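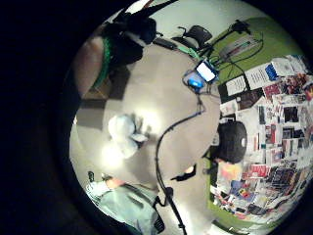 Cartazes na parede da sala de ensaio: fita, massa adesiva ou painel?

Fórum > Casa e Oficina > Paredes e pintura
Página 1 de 1

valbona_k
Boa tarde a todos. Partilho uma sala com outras pessoas, num prédio antigo, e o senhorio deixou-nos pintar e pendurar o que quiséssemos desde que a parede fosse devolvida lisa e branca no fim do contrato. O contrato acaba em dezembro. Ao longo dos anos fomos colando cartazes de concertos, folhetos, programas, folhas impressas com horários, tudo por cima de tudo.
Tenho duas dúvidas. A primeira é como tirar isto sem trazer a tinta atrás. A segunda é o que usar na sala nova, que tem paredes de gesso cartonado, para não voltar a ter o mesmo problema.
A maior parte foi colada com fita de dupla face, das baratas. Há também massa adesiva azul e alguma fita de papel de pintor. A tinta é plástica mate, duas demãos, aplicada por nós sem primário. Já tentei arrancar um canto e veio um bocado do tamanho de uma moeda.

rolo_e_trincha
Sem primário e mate, vai vir tinta, não há volta a dar. A questão é quanto. Se vais ter de repintar de branco de qualquer maneira, não percas tempo com delicadezas. Arranca, lixa, betuma, primário, duas demãos. Um fim de semana.

Farzana Kodikara
Discordo do rolo_e_trincha na parte de arrancar. Se a tinta levantar em placas e trouxer o estuque fino por baixo, vai gastar mais tempo a betumar do que gastaria a tirar com calor. Secador de cabelo na temperatura média, a uns palmos do papel, e uma espátula de plástico (não de metal) quase deitada contra a parede. A fita de dupla face amolece e sai a esfarelar. Demora, mas a parede fica inteira.
Pergunta: quer guardar os cartazes ou vão para o lixo? Isso muda o método.

valbona_k
Alguns são para guardar. Há uma série de serigrafias da Memwood, do tempo em que ainda imprimiam na cave, que não volto a encontrar. O resto pode ir para a reciclagem.

Farzana Kodikara
Então comece por esses, com calma. Fio dental por trás do papel, em vaivém, depois de aquecer. Corta a espuma da fita a meio e o papel sai direito. O que ficar no verso tira-se depois em cima de uma mesa. Se a fita for fina, sem espuma, o fio não passa e tem de ser só calor e espátula.

krum.z
Álcool isopropílico para os restos de cola no verso, mas só em papel que não seja tinta de jato. Em serigrafia faz primeiro um teste num canto. Já estraguei um cartaz por não testar.

rolo_e_trincha
O secador numa parede inteira é uma maneira de passar o mês de dezembro de pé em cima de um escadote. Para os que são para guardar, tudo bem. Para os outros, mantenho o que disse.

Ariel_Maglaya
Há uma coisa de que ainda não se falou: de que cor é a parede? Se for uma cor forte, o branco por cima não tapa em duas demãos.

valbona_k
Verde. Bastante forte.

Ariel_Maglaya
Então conta com um primário opaco e duas demãos por cima, no mínimo. Quando entreguei o meu atelier tinha uma parede amarela e fiz a asneira de ir direto com tinta branca de teto. Gastei quatro demãos e ao fim da tarde, com a luz de lado, ainda se via o amarelo. Acabei por comprar o primário na mesma.

viorica ristic
Atenção também às zonas que estiveram tapadas pelos cartazes. A tinta à volta apanhou sol e pó durante anos e a de baixo não, por isso a absorção é diferente. Se pintar sem primário ficam os retângulos marcados. Lave primeiro a parede toda com água e um pouco de detergente neutro, esponja bem espremida, e deixe secar de um dia para o outro.

valbona_k
Obrigada. E a massa azul? Deixou nódoas de gordura na tinta.

viorica ristic
A massa tira-se com mais massa: faz uma bola e vai batendo em cima dos restos até agarrarem. Nunca a esfregue. A nódoa de gordura precisa de primário antimanchas, à base de solvente ou de goma-laca. Com primário de água volta a aparecer passadas umas semanas. Não precisa de o dar na parede inteira, só nas manchas.

krum.z
Confirmo. E abre as janelas, que o cheiro é forte.

rolo_e_trincha
Goma-laca para nódoas de massa adesiva é gastar dinheiro. Um primário de água dos bons resolve na maior parte dos casos.

viorica ristic
Na maior parte dos casos, talvez. Fiz remodelações durante muitos anos e tive de voltar a casas de clientes por causa disso. Uma lata pequena chega para as manchas todas e sobra.

rolo_e_trincha
Cada um com a sua experiência. Eu nunca tive de voltar.

Farzana Kodikara
Passando à segunda parte, a sala nova. Gesso cartonado é pior para arrancar coisas coladas, porque por baixo da tinta está cartão. Se o cartão rasga, faz bolhas quando se pinta por cima. Eu não colava nada diretamente.
O que fizemos no centro onde dou aulas foi pôr painéis. Placas de aglomerado de cortiça, de 6 mm, aparafusadas aos montantes, e os cartazes seguros com alfinetes. No fim do contrato são poucos buracos para tapar por placa, e as placas vão connosco.

Ariel_Maglaya
Com 6 mm o alfinete chega ao fundo e não segura bem. O mínimo decente é 10. A cortiça fina só serve se levar um contraplacado atrás.

Farzana Kodikara
As nossas seguram há anos, mas são folhas leves. Com cartazes grandes em papel grosso admito que não.

pedrinho_tijolo
E calhas? Daquelas de pendurar quadros, junto ao teto. Um furo de tantos em tantos centímetros e depois fio de nylon com molas. Mudas o que quiseres sem tocar na parede.

valbona_k
As calhas são uma boa ideia para os cartazes grandes, mas nós usamos a parede sobretudo para folhas soltas que mudam todas as semanas. Horários, letras, alinhamentos. Com calha fica tudo a abanar quando alguém abre a porta.

pedrinho_tijolo
Um peso em baixo. Uma ripa com duas molas.

krum.z
Tinta magnética é outra hipótese. Usei na cozinha uma da Flirkis e funciona, com duas condições: dar três demãos a sério e usar ímanes de neodímio. Com ímanes de frigorífico cai tudo. A lata é pesada e tem de se mexer constantemente, porque o ferro vai ao fundo. É cinzento muito escuro, portanto depois ainda leva a cor por cima.

rolo_e_trincha
E no fim do contrato? Para devolver branco por cima daquilo é outra obra. E fica com grão, nota-se. Numa casa própria ainda vá. Numa sala arrendada não faz sentido nenhum.

krum.z
Pinta-se por cima como qualquer outra. O grão lixa-se.

rolo_e_trincha
Lixar tinta com limalha de ferro dentro. Boa sorte com isso.

Ariel_Maglaya
Chapa de aço galvanizado, fina, aparafusada. Mesmo efeito, sai inteira. A minha comprei num armazém de ferro, cortada à medida, e pedi que quebrassem as arestas. Pintei-a com esmalte da cor da parede.

viorica ristic
A chapa numa sala de ensaio vibra. Se houver baixo ou bateria vão ouvi-la. Teria de a colar a um painel e nessa altura mais vale pôr a cortiça, que até absorve um bocadinho.

valbona_k
Há baixo e há bateria. Fica então a cortiça, acho eu. Alguém tem ideia de preços? Vi placas na Ovley a 50 euros cada uma e pareceu-me caro para o que é.

Farzana Kodikara
É caro. Procure em casas de isolamentos e não em lojas de bricolage. É o mesmo material, com menos acabamento. Peça cortiça de densidade alta, porque a de isolamento preta esfarela-se com os alfinetes.

pedrinho_tijolo
A Popescu vende ao rolo. Nunca comprei, mas passo lá à porta e está no expositor.

Ariel_Maglaya
O rolo tem de ser colado. Voltamos ao início da conversa.

pedrinho_tijolo
Colado a um contraplacado, não à parede. Foste tu que o disseste lá atrás.

Ariel_Maglaya
É verdade, tens razão.

valbona_k
Ponto da situação. Passei a sexta-feira toda nisto. Secador e espátula de plástico nos da Memwood, com o fio dental nos que tinham espuma. Saíram inteiros, menos um que já estava rasgado. Têm marcas da fita no verso, que vou tratar com calma.
Nos outros fiz como disse o rolo_e_trincha e arranquei. Perto da janela a tinta veio em tiras compridas, mas no resto aguentou-se melhor do que eu pensava. Não chegou ao estuque em lado nenhum, só no tal canto que eu já tinha estragado.
Uma dúvida: nas tiras onde saiu a tinta fica um degrau. Lixo só a beira ou betumo?

rolo_e_trincha
Lixa a beira primeiro, grão 120, com um taco direito. Se ao passar a mão ainda sentires o degrau, massa de acabamento fina, puxada larga, e lixa outra vez com 180. Limpa bem o pó antes do primário.

Farzana Kodikara
De acordo, desta vez. E passe uma lanterna rasante à parede antes de pintar. O que se vê com a lanterna vai ver-se depois com o sol.

krum.z
Guarda os cartazes na horizontal, com papel sem ácido entre eles. Enrolados com restos de cola no verso colam-se uns aos outros.

valbona_k
Estão numa gaveta, esticados, mas com papel de cozinha pelo meio. Vou trocar.
Quando houver cortiça na sala nova volto cá. Ainda falta convencer o baterista, que quer calhas.

pedrinho_tijolo
O baterista é que sabe.

viorica ristic
Não se esqueça de fotografar a parede acabada antes de entregar as chaves, com luz do dia e com o senhorio presente, se puder ser. A mim quiseram descontar a caução por um risco que já lá estava quando entrei – e sem fotografias foi a minha palavra contra a dele.

rolo_e_trincha
Nisso estou de acordo. E guarda a fatura do primário.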